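Prasert Boonchu has been recording demonstrations at Gundlow since February. When he started, the company had a single arm on a table and a spreadsheet. Now the spreadsheet has 1,753 rows, one for each attempt, and he can still tell you which ones he would throw out.

"The first batch was too clean," he said. "I did every pick the same way, at the same speed, from the same side. The model learned my habits and very little else."

Gundlow's project, called Leteo, trains an arm to handle soft packaging: pouches, mesh bags, thin sleeves. Boonchu runs the recording side. His colleague Nipon Inthanon reviews what comes in and decides what goes to training.

How a session runs

An operator moves the arm through a task while the camera near the gripper records. Each attempt gets a short label and a pass or fail. Operators swap after an hour, and Boonchu asks them to leave the items however they land between attempts.

"People want to tidy up," he said. "They flatten the bag and square it to the table. I have to ask them to stop."

Of the 1,753 attempts recorded so far, 1,121 have been accepted. Inthanon sent 149 back for new labels. The rest are either rejected or still waiting for him. He reviews in the afternoon, at double speed, and slows down when the fingers get close to the item.

"Mesh is the slow one for me," Inthanon said. "It folds over on itself, and the finger can be in front of it at the moment you care about. I might watch four seconds of video six times."

He doesn't reject an attempt just for being clumsy. If the operator misses, backs off and tries again, he keeps it and marks the point where the second try begins. The early guidelines told reviewers to cut those. Boonchu changed the rule after the arm kept closing on nothing and carrying on as if it had the bag.

"It had never seen anyone recover from a miss," he said. "So we went and recorded 124 of them on purpose."

The room stays as it is during recording. People work at their desks, screens are on, and someone is usually walking past. Inthanon said he argued for a curtain at first and lost.

"Prasert's view was that the customer won't have a curtain either," he said. "I've come around on it, mostly. I'd still like the lights to be the same two days running." 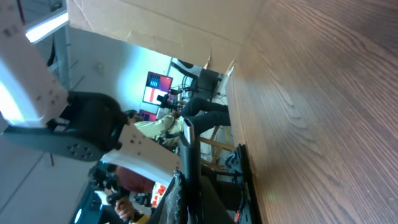 What comes next

The next round will be recorded at Bunon, a packing site with narrower tables and a different floor plan. Boonchu expects to lose the first few sessions to setup. He also wants at least two operators who have never used the arm, and he plans to keep everything they record in their first hour.

Inthanon has asked for a second reviewer before then. "We'll see," Boonchu said.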